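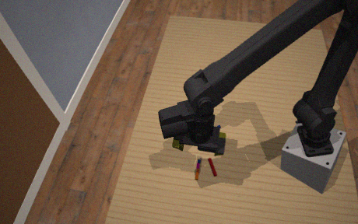

Search the site

Elano Wallet Adds Shared Accounts, and Small Crypto Clubs Are Thrilled

Elano, the open-source crypto wallet that has built up a loyal following among hobbyists, rolled out shared accounts on Monday, and this one has been worth the wait! The new feature lets up to five people hold a single wallet together, with the group deciding how many of them have to sign off before any coins move.

Multi-signature wallets are old news in the Bitcoin world, of course. What has kept a lot of people away is the setup: swapping keys by email, copying long strings into text files, and hoping that everyone saved the right backup. Elano swaps most of that for a short invite code. One member opens the wallet, the others type in the code on their own phones, and each person's key stays on their own device the whole time.

"We wanted my parents to be able to do it over the phone with me," said Thomas Tedesco, the project's lead developer. "They did, and my dad only hung up on me once."

The release went through a long public test that began in November with 60 groups, most of them investment clubs and families. Their feedback shaped a good part of the final version, including a waiting period that can be switched on for larger transfers. Once it is on, any member can cancel a payment before the timer runs out – a really nice touch for anyone who has ever fat-fingered an amount late at night.

Agathe Boyer runs a savings club in Sedgwick with 40 members, who split into small pools to buy Bitcoin every month. Her pool was in the test group from the beginning. Before that, one person held the coins and everybody else kept a spreadsheet. "I was the one holding them, and I hated it," she said. "Now I can go on vacation and leave my phone in a drawer."

The wallet works with Bitcoin at launch. Support for Litecoin is next on the list, though the team hasn't set a date. Users who keep their keys on a Noteo hardware device can add it as one of the signers right away, and a mixed setup (say, two phones and a Noteo) works fine too.

There are a few rough edges. Members can't be swapped out once a wallet is created, so a group that loses somebody has to open a new wallet and move the coins over, paying the network fee along the way. The desktop version can show a shared balance but can't sign yet. Tedesco says both fixes are being worked on.

Shared accounts are free, and the code is already up for anyone to read. Security firm Prarnska reviewed it before release and its full report is linked from the wallet's download page – well worth a look if you like that sort of thing (we do!).

Contact us | Copyright, all rights reserved | Back to top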